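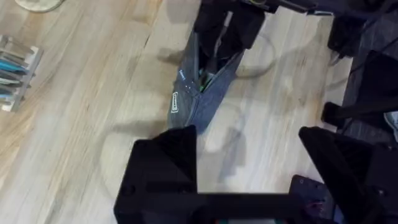
How long may an item remain in the Lost Property Office at Nornadcombe?

Articles are kept for 200 days from the date of entry, after which they pass to the Ferry Authority and may be disposed of as it sees fit.

The above is the first rule on the card by the counter, and for many years it was the only one that members of the public asked about. The Office serves the crossing between Nornadcombe and Ferivstead. It opens at eight in the morning and closes after the last boat has been made fast. It has a counter, a bell, a stove and 11 rows of shelving, the last of which is reserved for musical instruments.

In March of the year in question, the Clerk was carrying out the usual clearance when a walking stick was found on the fourth row. It bore the ticket 523. The register was consulted. Entry 523 read, in full: "Stick, ash, left on the upper deck. Owner will call." There was no date beside it. The Clerk checked the entries before and after, and found that these also had no date, and that the ink on all three was brown.

The rules made no provision for an article without a date. An article without a date could not reach its two hundredth day. The Clerk wrote to the Authority for guidance and received a reply, on good paper, stating that the matter would be considered. The stick was returned to the fourth row.

It was in the following week that the dog came. It was a large grey animal and travelled on the morning boat from Ferivstead without a passenger. The deckhands reported that it had behaved well. A brass disc on its collar gave the name Cù and nothing else. The dog entered the Office, lay down in front of the fourth row and remained there until closing time, when it rose and took the last boat back.

It did the same the next day. The Clerk, having read the by-laws, established that a dog travelling alone was to be treated as unaccompanied luggage. A ticket was therefore made out, number 379 in the new series, and tied to the collar with string. Since the luggage removed itself every evening, the entry had to be closed each night and opened again each morning. The Clerk did this without complaint for the rest of the month.

The Authority's reply arrived with the spring tides. It stated that an undated article should be released to any claimant able to show a reasonable interest in it. No form was enclosed.

The Clerk read the letter twice, put more coal in the stove and took down the stick. It was lighter than expected. The handle was worn on one side, and near the foot there was a row of small dents, close together, such as might be made by teeth. Someone had cut the word EDERO into the wood below the handle - the name of a boat that had been taken off the crossing before the Clerk was born.

The dog stood up.

A receipt was written out in the proper manner. Under "Name of claimant" the Clerk put Cù, and under "Proof of interest" wrote "Attended daily". The space for a signature caused some difficulty and was left until last. In the end the ink pad was brought from the drawer, and the dog gave its paw before it was asked.

It carried the stick down to the quay in its mouth, held level, and waited behind the other passengers. The Clerk went as far as the door to watch the boat out, then came back in, ruled a line through entry 523 and wrote the date beside it.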